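**To:** teleop-practice list
**Date:** 21 July 2024
**Subject:** Re: handover demos, two arms, how much to throw away

Replying to the message from the Tornmont group, with the parts I'm answering quoted below.

> We have been recording two-arm tasks by remote control since February and have almost 1,000 episodes now. The single-arm picks train fine. The ones where one arm passes something to the other do not. The policy gets both grippers to the object and then sits there, or lets go too early with the first hand.
>
> Three questions. First, do you use one operator or two for these? Second, what do you do with episodes where the operator fumbles and recovers? We have been deleting them. Third, is it worth putting a camera on each wrist, or is the overhead view enough? Our overhead camera loses sight of the fingers at exactly the point we care about.
>
> We are mostly passing fruit and small household things, because that is what the Restmont people used for their task list and we want to be able to compare.

We went through most of this on Pruveo last winter, so I'll take the questions in order. Our setup is probably not the same as yours, so adjust as needed.

**One operator or two**

One, for anything where both grippers touch the object. We tried two operators for the first 30 episodes and the recordings were hard to use. Each person waited for the other. You could see it in the joint data as long flat stretches, then both arms moving at once. If you train on that, the policy learns to wait, and I suspect that is part of what you are seeing.

With one person on both leader arms the waiting mostly goes away. It takes longer to get good at it, though. Plan on a full day of practice before you keep anything. Our rule is that a new operator records a session, we watch it together at normal speed, and then all of it gets deleted. People don't like that rule but the second session is always better.

Two operators are still fine for tasks where the arms work side by side and never share an object.

**Where the time goes in a handover**

The part that matters is short. The giving hand has the object, the receiving hand closes, and for a moment both are holding it. Then the first one opens. In our early data that overlap was so brief that it hardly showed up after we downsampled. The policy had almost nothing to learn from.

We now ask operators to hold the overlap on purpose. Close the second gripper, count one, then open the first. It looks slow and a bit stiff on playback. It trains much better. If your episodes are already recorded, check how many frames you have with both grippers closed on the object. If it is only a handful per episode, I would start there before changing anything in the model. 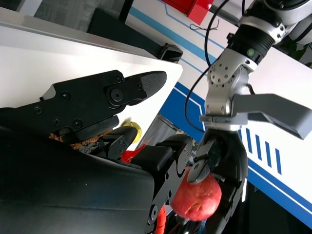 The other thing we changed was the approach angle. Operators tend to bring the receiving gripper in along whatever line is most comfortable for their own wrist. That varies a lot by person and by how tired they are. We agreed on two approaches, from the side and from above, and the operator says which one before starting. We log it as a text field. You don't have to train on that field, but it lets you find out later why one batch behaves differently from another.

Round things are harder than boxes. With a box the fingers settle flat and you can be a little off. With an apple the contact is small, and when the second gripper pushes on it the thing can turn in the first one. Tell operators to move the receiving hand slowly for the last bit and to leave the giving hand still. Beginners move both. I would also swap the fruit out often, because it gets marked up and soft from being squeezed, and then it handles differently from the one you started with.

**Fumbles and recoveries**

Please stop deleting them, or at least move them to a separate folder. We deleted ours for the first 700 episodes and I regret it. A policy that has never seen the object slip has no idea what to do when it does.

What we keep now:

- Slips where the operator gets the object back without letting it leave the workspace.
- Missed grasps followed by a second try.
- Cases where the giving hand opened early but the object stayed up.

What we still drop:

- Anything where a person reached in.
- Anything where the operator stopped to talk or looked away. There is a pedal on our rig to mark this, and it only works if people press it.
- Arm contact hard enough to trip the torque limit.

One caution. If you keep recoveries, trim the mistake that led to them when you can, so the policy learns the fix and not the error. We do this by hand. It is dull work and I don't have a good tool for it. The script we have is part of Shezi and depends on our file layout, but I can send it if anyone wants to take it apart.

**Wrist cameras**

Yes, put one on each wrist. The overhead view is good for getting both hands to the right area, and after that the hands block it. The wrist view has the opposite problem. A big gripper takes up much of the picture and you may only see part of the table, but you do see the fingertips and the object, and that is the information you are missing.

Three practical points:

- Fix the mount so it can't turn. Ours drifted a few degrees over a week and we didn't notice until the grasps started landing to one side.
- Check the timestamps between cameras. An offset you would never notice in a single-arm pick will spoil a handover.
- Tie the cables back along the arm, with enough slack for the full wrist range. Run through the extremes by hand before the first session.

I would not throw out the overhead camera. We tried wrist only and the arms had trouble finding each other from a distance.

**How many episodes**

You didn't ask, but it came up earlier in the thread. We are at 3,000 for the whole task list, and handovers are a small part of that. I would not go by our total. Fix the overlap and the camera view first, record a modest new batch with one operator, and train on that batch alone before mixing it with the old data. If the new batch by itself still freezes with both hands on the object, post the gripper traces here and I'll take a look.

– Pruveo data collection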